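Forums > Manipulation Software > Planning and Control > Gripper offset after replanning on two-arm cells

E-mail this thread | Print this thread

usuga_lab_ops
We are requesting comment on a planning fault before we file it with the maintainers of Stikby. Our cell has two arms on a shared frame, with kitchen utensils as the test objects. Planning is done in Stikby and trajectories are executed by the Dendimov controller. When one arm is replanned while the other is holding position, the replanned arm reaches its grasp pose with a lateral error of 4 mm. Without the replan the error is below what we are able to measure. The fault appeared in 59 of 88 logged trials.

We have ruled out the hand-eye calibration, which was repeated in March with the same outcome.

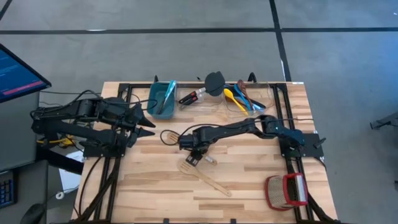
The planner treats the stationary arm as a fixed collision body and refreshes that body from joint state at the start of each request. Our reading is that the refresh also resets the tool frame of the moving arm to its default value, so that the offset for the longer fingers is lost. Wooden spatulas tolerate the error. Thin handles do not, and the fingers close beside them.

We would appreciate confirmation from any group running a similar configuration.

wuvik_integration
We operate a comparable cell at Wuvik and have not been able to reproduce this. Please state whether the tool frame is set in the robot description file or at run time. Offsets set at run time are held by the session, and a replan opens a new session unless the client is instructed otherwise. That behavior is documented and should not be reported as a fault.

usuga_lab_ops
It is set at run time, as the fingers are changed often. We accept that the session behavior is documented. We do not accept that it explains the results, as the remaining trials also opened a new session and reached the correct pose.

frame_and_joint
I must disagree with both explanations. A lost finger offset would appear mainly along the approach axis, and the error reported is lateral. I would examine time stamps first. If the camera pose is looked up at the latest available time instead of the image time, an object estimate made while the arm is still settling will be shifted to the side. The replan merely makes that case more frequent.

To test this, hold both arms still for 2 seconds before each image is taken and repeat the trials.

wuvik_integration
The time stamp explanation is plausible. It would be useful to have the tool frame recorded at each request in the same run, so that both questions are settled together.

usuga_lab_ops
Agreed. We will log the tool frame and the transform time for every request, and will withhold the report to Stikby until the logs have been reviewed.

Reader comments

gridline: Please post the logging configuration as well. Our group uses the same controller.

palmer_cell: The default lookup time should be listed in the setup guide. I was unable to find it there.

quietservo: I remain of the view that a session reset without a warning is a defect, documented or otherwise.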